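Boditz Slipper Library: Frequently Asked Questions

What is this place?
A lending library for house slippers, open to anyone visiting Boditz with cold feet and poor planning. We have 66 pairs, give or take the left ones.

How long can I borrow a pair?
Seven days. After that we send a polite letter, then a less polite one.
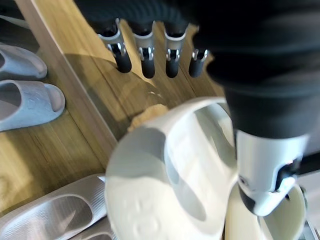

Do I have to pay?
Borrowing is free for residents of Boditz and Mwakalinga. Visitors from everywhere else leave a deposit of 33 crowns, which comes back when both slippers do.

What if I return only one?
It happens more than you would think. We keep the single on file and the deposit in the jar. If you find the other behind your couch before August is out, we'll call it even.

Can I choose my size?
You can choose from the sizes that are left. Large feet should come early in the week. Small feet may stroll in whenever they like.
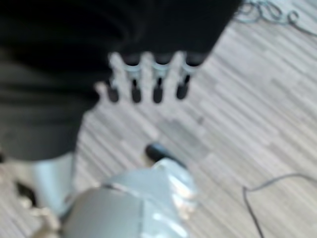 Care and Cleaning

Should I wash them first?
Please don't. Someone once boiled a felt pair, and they now fit a doll. We clean everything ourselves with Zovedel soap, which smells of pine and mild disapproval.

May I wear them outside?
To the mailbox, yes. To a wedding, ask first.

How should I store them at home?
Off the floor, with some air around them, and well out of reach of the dog.
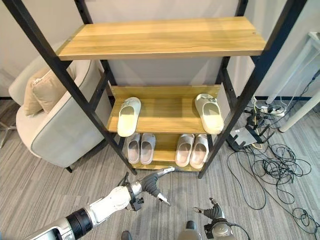 Off-white slippers on the middle shelf.

When are you closed?
Sundays, and 26th August for the annual re-pairing.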